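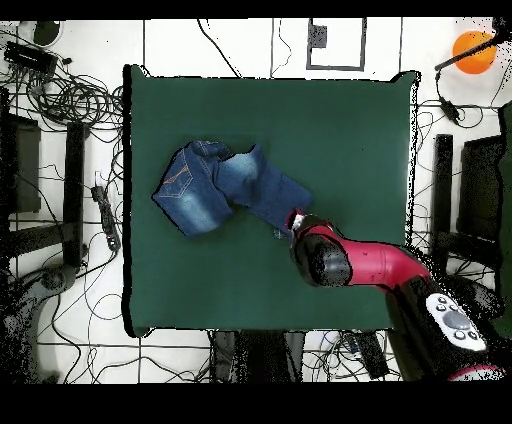
Speaker notes: Sorting and folding denim for redistribution
Lukport Textile Reuse Forum, Saturday, April 13, 2024
Speaker: Cengiz Kozan, Concombe Clothing Exchange

Opening (2 minutes)

Thank the hosts and the organising body. State the scope at once: this talk concerns trousers, and denim trousers in particular. Coats and knitwear are covered in the afternoon session.

Remind the audience that the Exchange received almost 500 pairs of jeans last November. Each pair was checked, folded and shelved by hand under the procedure described in these notes. Copies of the procedure are on the table by the door.

Receiving and checking

Jeans reach the folding table in whatever state the donor left them. Staff are asked to shake each pair out once, fasten the button and close the zip before anything else is done. Pockets are emptied at this point and the contents logged. Pause here and ask how many in the room have a written rule on pocket contents.

Checking follows a fixed order: waistband, seat, inner leg, hem. Wear at the inner leg is the most common ground for rejection at Concombe. Pale thighs and whitened creases are usually part of the finish and should not be marked down. 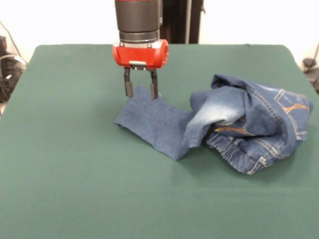 Denim is heavy and keeps a crease, and a poor first fold will carry through to the shelf. The Exchange therefore requires that the garment be laid flat before folding begins. A plain green covering of the sort seen here serves well, as the outline of blue denim is easy to judge against it and an uneven edge can be corrected early. Patterned cloths were withdrawn from our Stirnoron branch for this reason.

The fold itself

One leg is laid over the other, back pockets outward. The seat is smoothed with the flat of the hand and the point at the crotch is tucked in. The hem is then brought up to just below the waistband, and the length folded again into thirds.
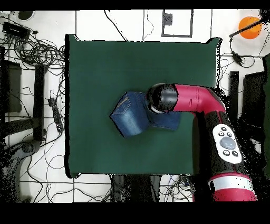
The pocket should finish on the upper face. Shelf staff identify a pair by its pocket stitching and size ticket, and both must be readable without lifting the pile. Piles are limited to 10 pairs. Taller piles lean, and the lower pairs are pulled out of shape by customers looking for a size.

Note for speaker: the question of hanging will be raised. The Exchange hangs only pairs with a pressed crease - all others are folded.

Training

New staff fold under supervision for 3 shifts. The former practice of a single demonstration was discontinued after the Kozan review, which found wide differences between branches.

Questions. Refer enquiries on shelving costs to the Lukport office.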